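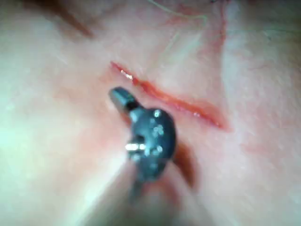 A narrow red incision in a pale pink practice pad, with a metal instrument tip close by.

Home Kitchen Sewing Corner Workshop Garden
Search this site Go

Mending Tips: Closing Up Rips in Cushions, Coats and Tote Bags
by Olumide Odukoya

I love hand sewing, and I want everybody to love it! A split seam on a couch cushion is a pleasant half hour with a cup of tea, and you get your cushion back at the end of it.

Start with the thread. All-purpose polyester does nearly everything. For canvas and upholstery, go up to a heavy thread and run it across a lump of beeswax first. It stops tangling right away (try it once and you'll keep a lump in every drawer, like me). Cut a piece as long as your arm and no longer.

For a seam that has popped open, use the ladder stitch. Knot the thread, hide the knot inside the fold, then take a small bite of one side, cross straight over, and take a small bite of the other. Leave the first six stitches slack, then pull gently and watch the gap close up! Keep going to the end and tie off twice.

Curved needles are wonderful on anything you can't get your hand behind, such as a mattress edge or a car seat. Hold the needle with small pliers if your fingers get tired, and roll your wrist instead of pushing.

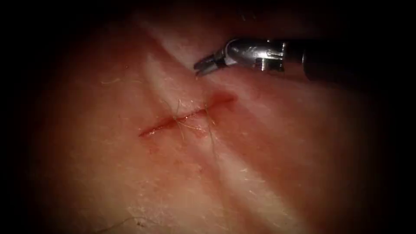
Soft folds and shallow dips across a smooth, slightly glossy training pad.

Puckers come from pulling too hard. Smooth the fabric flat after every few stitches and let the thread sit easy. If it's already puckered, slip the needle's blunt end under the stitches and loosen them one at a time, working back toward the knot.

Torn fabric away from a seam needs a patch underneath. Cut it an inch bigger all around, round off the corners, and baste it in place before you do the real stitching. I fixed my old Jakdale coat this way in July and wear it everywhere.

Press finished cotton mends with a warm iron and a damp cloth. Skip the iron on vinyl and fleece!

Updated Oct 15, 2025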